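Edcombe Worktop Reuse, progress report for July
Prepared by Khải Hoàng for Vandana Awasthi, Negi Fund

Work done in this period

The second part of the grant was received at the start of the month and we used it mainly for tabletops. From the clearance of the Stakach offices we collected 3,485 kg of tops and panels. This is more than we planned, and the back store is now full until the autumn. Sorting took nine working days.

Tops with swollen edges went to the cutting bench and will become shelves. The better ones were cleaned, filled where necessary and sealed with Briloditz oil. I must report that the first tin gave a sticky surface on two tops and we had to sand them again. The supplier has replaced the tin - the delay was four days.

Spending

Transport cost 600 pounds, against 500 in the budget. The difference is covered from the line for small tools, where 200 pounds was not used. No other line has changed. Receipts are in the folder I sent to you with the June report.

Marble-patterned tops

You asked in your last letter if the dark patterned tops are worth keeping, as few people chose them last year. My opinion is that we should keep them. The pattern is irregular, so small repairs do not disturb the eye so much, and two schools have already asked for dark surfaces. The pale veins are strong on some pieces, and I would like to offer these separately.

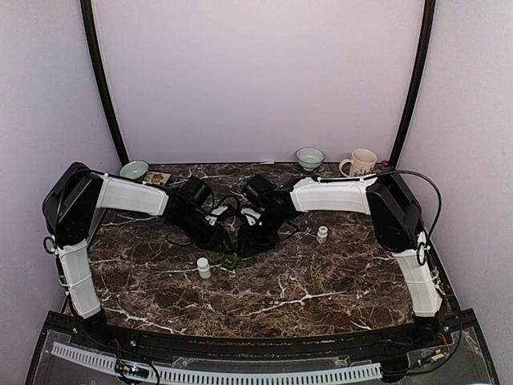

Dark brown marble-patterned top with pale veins and a gently curved front edge.

Next steps

In August we will finish the sealing and make the price list. I would be thankful for your answer about the extra rack before we order it. The quotation is valid only until the end of the month.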